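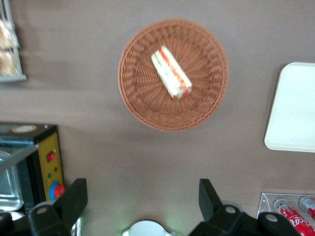

Wrapped sandwich in a round wicker basket.

Purnico Lunch Orders: Frequently Asked Questions
Updated June 1, 2018

Ordering

How do I place an order?
Online form or phone. Form is faster. If you call between 11:30 and 1:00 expect to wait, that's when everybody is making sandwiches.

What's the cutoff for same-day?
9:30 a.m. for individual lunches. Groups need a day's notice, see below. If you miss the cutoff, come by the counter, there's usually something in the case until 2:00.

Is there a minimum?
Pickup, no. Delivery, yes: one order of five lunches or more going to the same address. They can be five different lunches. Different names on the bags is fine too, just put the names in the notes box.

What's the biggest order you can take?
Up to 500 lunches, with two weeks' notice. Anything over 80 needs a phone call first, please don't just put it through the form. The form will let you. We'll cancel it and call you anyway.

Can I change my order after I send it?
Until 3:00 the day before. After that the bread is already ordered. We can usually add one or two, can't usually take away.

I didn't get a confirmation email.
Check spam. Then check the address you typed. If it's neither of those, call and we'll look it up by phone number. No confirmation by end of day = we don't have your order, so do call.

Delivery

Where do you deliver?
All of Plondville, plus the Riis side of the river as far as the fairgrounds. Not the industrial park past the fairgrounds, sorry, we tried it in February and the drivers were getting back too late for the second run.

How much is delivery?
Free in Plondville. Flat $6 to Riis. Same price for five lunches or fifty.

What time will it get here?
You choose a half hour window. Early windows (before 11:00) fill up first. We can't promise an exact minute, so if your meeting breaks at noon pick 11:30.

Do you bring it inside?
To the front desk or the first door. Upstairs if there's an elevator and somebody to let us in. Put door codes in the notes box, and check they still work.

Do I tip the driver?
Up to you. There is a line for it on the form.

Food

What comes in a lunch?
Sandwich, a side, a cookie. Sides are chips, slaw or an apple. If you leave the side blank you get chips.

Is everything wrapped?
Sandwiches are wrapped one at a time, always, even on big orders. Vegetarian gets a green sticker, no dairy gets a blue one. Some get both.

Do you have gluten free?
Yes, on a gluten free roll, $1.50 extra. Made in the same kitchen as everything else, so if it's celiac please call and talk it over with us before you order.

Nuts?
No peanuts in the sandwiches. The oatmeal cookie has walnuts. Sugar cookie doesn't, but they're baked on the same trays. Ask for fruit insted if that's a problem.

How long will a sandwich keep?
Eat within two hours if it's been sitting out. In the fridge, same day is best, next day is okay for turkey or cheese. Tomato makes the bread soggy overnight. You can ask for tomato on the side, a lot of people do.

Can I get half sandwiches?
Only on group orders. Cut in half and each half wrapped.

Paying

What do you take?
Cards, cash at the counter, checks from businesses with an account. No checks at the door.

Can our office have an account?
Yes. Ask for the Cenent plan, it's our monthly billing. $199 deposit, comes off your last bill when you close the account. One invoice a month, split by department if you want.

Do you need a deposit on big orders?
Anything over $500, half up front. The rest on the day.

We're tax exempt, what do we do?
Email the certificate once. We keep it on file. If your last order got charged tax anyway send us the order number and we'll fix it.

Refunds?
Wrong or missing item: call the same day, we'll replace it or take it off. Canceled before 3:00 the day before: full refund. Same day cancelations we can't refund, the food is made already.

Other stuff

Do you supply plates and napkins?
Napkins yes. Plates and forks only if you check the box.

Are you open holidays?
Closed on the big ones. Dates are on the counter door and on the Hours page.

Can I order for tomorrow right now?
If it's before 3:00 and under 80 lunches, yes. Use the form.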